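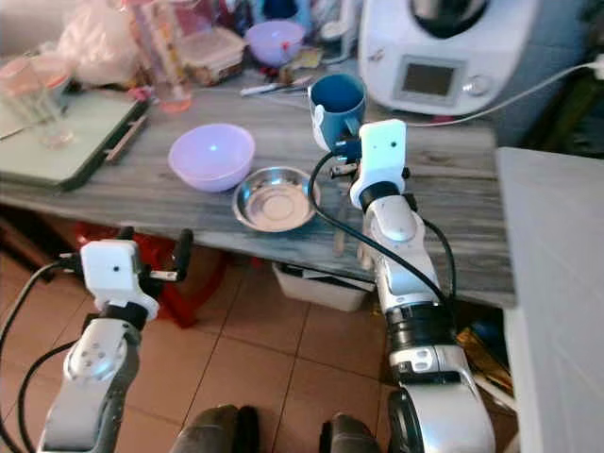
*Kitchen counter, Clondwood community house.*

# Walk-through checklist: kitchen, hall and back rooms

Building: Clondwood
Date of walk: 05/05/2022
Last full walk: August

Marks used: **OK** = fine as is. **FIX** = needs work, still usable. **STOP** = out of use until fixed.

Great walk this time! Nine months ago half this sheet was FIX, and I'm so pleased with how much of it has moved over to OK. Comments are longer than usual because the Mollah group takes over the evening bookings soon and they asked for the full story on each item.

## 1. Kitchen

- [x] **Counter surface, no lifted edges or open seams** – OK
- [x] **Counter sealed at the wall** – OK. The new bead of sealant is lovely work. Please keep bleach off it.
- [x] **Outlets near the sink trip when tested** – OK, all of them, first press.
- [ ] **Range hood filter clean** – FIX. Greasy again. Soak it overnight in hot water and dish soap, rinse, and let it dry flat. The spare filter is in the tall cupboard.
- [x] **Fire blanket on its hook, pull tabs hanging free** – OK. In August it was behind the bread bin, so this is a big step up!
- [x] **Extinguisher gauge in the green, pin in place** – OK. Tag number 1465.
- [ ] **Hot water at the tap** – FIX. It runs hotter than I'd like for a room where children wash their hands. The mixing valve needs turning down a touch. Orkivine do our plumbing and have the key for the valve box.
- [x] **Knives in the locked drawer** – OK
- [x] **Fridge door seals, paper test** – OK. Shut a strip of paper in the door and tug: it should drag. It dragged all the way around, even at the bottom corner that used to let go.
- [x] **First aid box stocked** – OK. Burn gel is new. We could use more of the small bandages, they go fast after the pie nights.

## 2. Main hall

- [x] **Both exits clear and unlocked during use** – OK
- [x] **Exit signs lit, including on battery** – OK. I held the test button for a full 60 seconds on each one and they stayed bright the whole time. The old ones faded almost at once, so I was grinning.
- [ ] **Stacked chairs no higher than the line on the wall** – FIX. Two stacks over. Start a third stack by the piano, there's plenty of floor.
- [x] **Floor free of trip points** – OK. The board that used to rock by the stage steps has been screwed down and you can't feel it underfoot now.
- [x] **Stage steps, handrail firm** – OK. I leaned my whole weight on it.
- [ ] **Curtain fabric label readable** – FIX. The left curtain has a flame-resistance label, the right one has lost its own. Edier supplied both and should be able to send a copy of the certificate. Quote order 811.

## 3. Back rooms and corridor

- [x] **Smoke alarms sound when tested** – OK, and you can hear the one in the craft room from the hall with the doors shut. Excellent.
- [ ] **Storage closet, nothing within reach of the heater** – **STOP** for the heater only. Folded paper tablecloths were leaning on it. I've moved them and switched the heater off at the wall. It stays off until there's a wire guard around it.
- [x] **Corridor lights** – OK. The new motion sensor is a treat, it comes on before you've got both feet through the door.
- [x] **Accessible restroom, pull cord reaches the floor** – OK. Someone had untied the knot in it, thank you, whoever that was.
- [ ] **Window locks** – FIX. The craft room window closes but the catch only just bites. A new catch is cheap, so let's get one before the fall rain.

## 4. Outside

- [x] **Ramp surface, grip strips stuck down** – OK
- [ ] **Gutter above the side door** – FIX. Dripping onto the step, which will be slick in winter. Probably leaves in the elbow.
- [x] **Path lights** – OK, all four.
- [x] **Trash bins away from the wall** – OK

## Work still to be done, in the order I'd do it

1. Wire guard for the closet heater
2. Mixing valve turned down (Orkivine)
3. Side door gutter
4. Curtain certificate (Edier)
5. Craft room window catch
6. Hood filter soak
7. Third chair stack

There is $1000 set aside for repairs this season and I'd be surprised if this list eats much of it. If there's money left, my vote goes to a second handrail on the ramp. People using it with a stroller or a cane would get so much out of it!

Copies of this sheet go in the red binder by the front door and on the notice board. Tick items off in pen, with your initials, as they're finished.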